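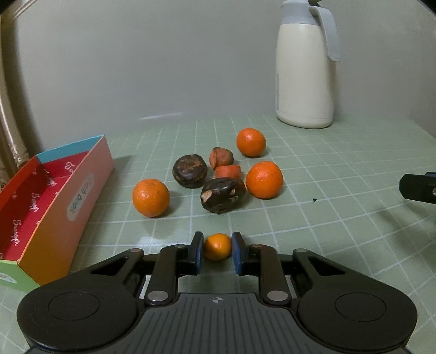

Gernlow Community Kitchen - Pantry Team

How to sort mandarins and chestnuts before you store them

Most storage advice for winter fruit and nuts is copied from one site to the next, and I doubt many of the people copying it have ever opened a bag in January and smelled what was inside. I have. So this page sticks to what we do at the sorting table, and it leaves out the tricks with baking soda, newspaper and vinegar until somebody shows me they work.

What you need
A flat surface with good light
A damp cloth and a dry towel
A bowl of cold water
Two containers, one with a lid

Step 1. Tip everything out
Do this in small batches. A pale surface helps, and an old cutting mat is fine. Mandarins and chestnuts often come home in the same shopping bag, and the first thing to do is get them away from each other. They don't want the same conditions, whatever the fruit bowl on the magazine cover suggests.

Step 2. Check the mandarins by feel
Color tells you very little. A bright orange peel can have a mushy side, and a dull one can be perfectly good. Hold each fruit lightly between two fingers and turn it. You want it firm with a little give. Look at the stem spot as well - that's where I usually find mold first. Dimples in the peel are normal. Wet patches aren't.

Puffy fruit, where the peel has come away from the flesh, is safe but dry. Eat it this week or juice it.

Step 3. Check the chestnuts
A shiny shell is a decent sign and no more than that. Scuffs don't bother me. Press the shell with your thumb, and if it dents easily the nut has shrunk inside. Any pinhole means a worm, so out it goes.

Then there is the float test. Drop the nuts in cold water and throw away the floaters, say the guides. We tried it last December on 23 nuts and cut every one open afterward. Three floaters were fine and two sinkers were bad. Use it if you like, but use your thumb too. Dry the nuts well on the towel when you're done.

Step 4. Set aside anything peeled or cut
If part of the shell is off, or you're left with pieces, don't put them back with the whole nuts. Pieces go in the lidded container in the fridge, for the next day's cooking. If you can't tell what a piece is or how long it has been out, throw it away.

Step 5. Put things away
Mandarins: fridge drawer, unwashed, in one layer if you have the room. Ours keep up to 15 days. Wipe off any dirt with the damp cloth and dry them before they go in.
Whole chestnuts: fridge, in a paper or mesh bag. Sealed plastic traps moisture.

Look through both once a week and take out whatever has turned. I've yet to see a storage bag or special box that does this for you.

Page checked Wed 29 May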